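Laundry room gallery: basket and front-loader
Posted Mon 13 June

The subject is the transfer between basket and drum: how garments lie in a rectangular basket, how the basket is held at the opening, and how much clearance the open door leaves. The Kadine room has a plain pale floor and one front-loading machine. Click any picture for the larger version.

1. Dark items, folded

Two garments, one black and one deep navy, are placed lengthwise and parallel in one half of the basket. The other half is left clear down to the weave. Folding before the wash is not required, but a folded item can be lifted with one hand and does not trail over the rim. Dark colours of similar weight can share a load at 20 degrees.
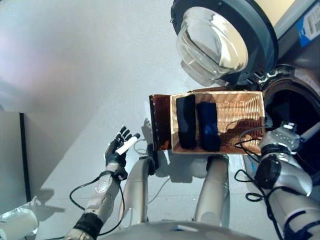
Woven basket with reddish-brown rim, black and navy items side by side. Machine door open.

2. Single dark item, basket tilted

With one dark item left lying diagonally, tilting the basket brings the contents within easier reach. The rim should be kept clear of the door seal, as a rough edge can mark the rubber. Rolled items should be opened out before the programme is started; a tight roll washes unevenly and holds water after the spin.
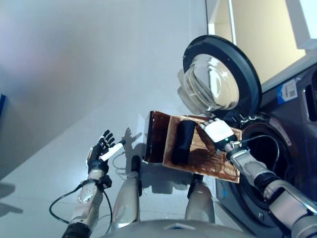 3. Basket at the drum opening

The basket is held in front of the opening with the door swung open. Holding it close shortens the transfer and keeps small pieces off the floor. Check the fold of the gasket by hand after each load. On the Rilutine checklist this is step 5, and it applies to empty drums as well.

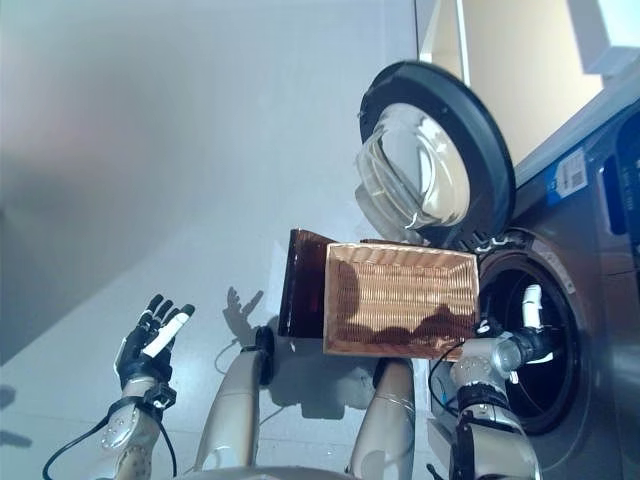

Light brown basket in front of the drum, with the domed door glass beyond.

Related galleries: Barbieri drying racks (31 pictures), Shelving and storage (69 pictures). The next set, on sorting by fabric weight, is planned for July.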